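Minutes – Pladerier Home Owners' Group, working meeting on hallway and bathroom renewal
2023-11-15

Present: Huiling Ding (chair), Chenxi Cheng, Nivaldo Vasconcelos, Qiuyue Lu (minutes)
Excused: Jayanthi Chettiar

1. Previous minutes
Accepted with one correction: the paint for the stairs is eggshell, not satin.

2. Bathroom tiles
Nivaldo presented the two offers. Grulteck can deliver matte tiles in 8 weeks, Catska has them in stock but only in gray. Chenxi prefers the warmer color and is ready to wait. Decision: Grulteck, under the condition that the price is held until delivery.

3. Hallway lighting
The wall lamps make the corridor look narrow. Huiling proposed ceiling lights with warm bulbs. Over 300 dollars is left from the paint budget and may be used. Agreed.

4. Storage bench
Jayanthi sent her comments in writing. She asks for a bench depth of 20 inches. Qiuyue finds this too deep beside the door – to be measured again before ordering.

5. Any other business
None.

Action: Nivaldo confirms the tile order. Qiuyue measures the hallway.

Last updated: November, item 4 reworded

Comments (2)

Jayanthi: Less depth is also fine for me, if the boots still fit.

Chenxi: Please add that the grout color is still open. 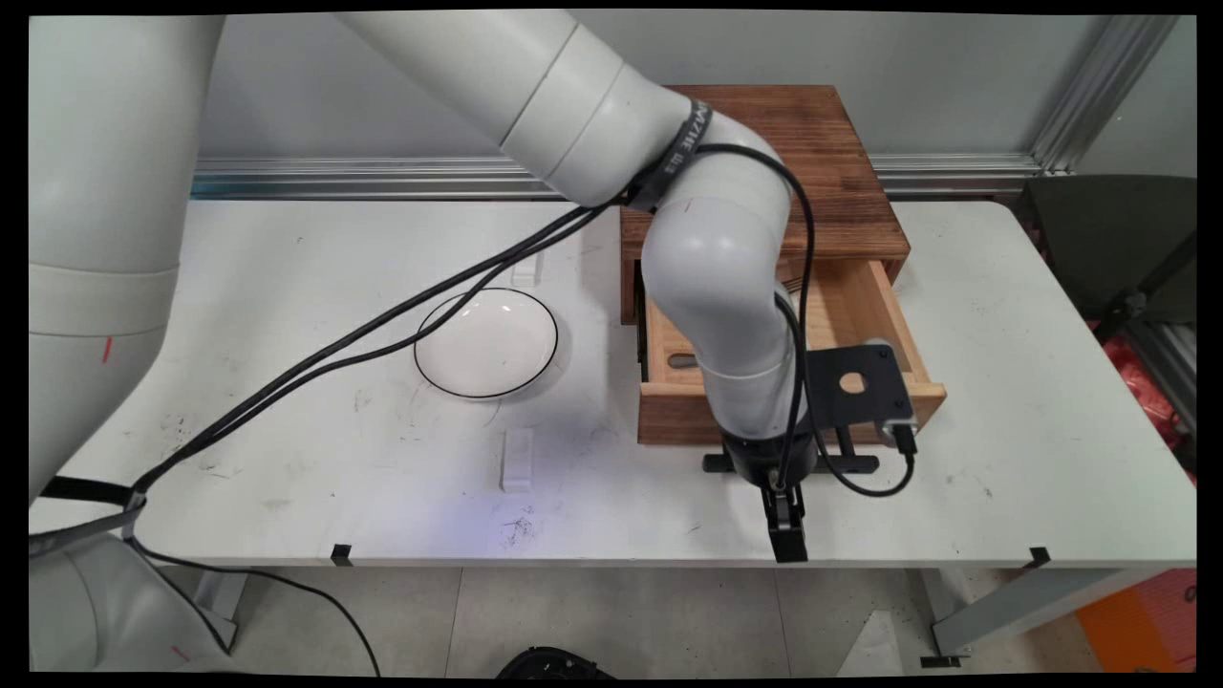
White arm over the table, wooden drawers behind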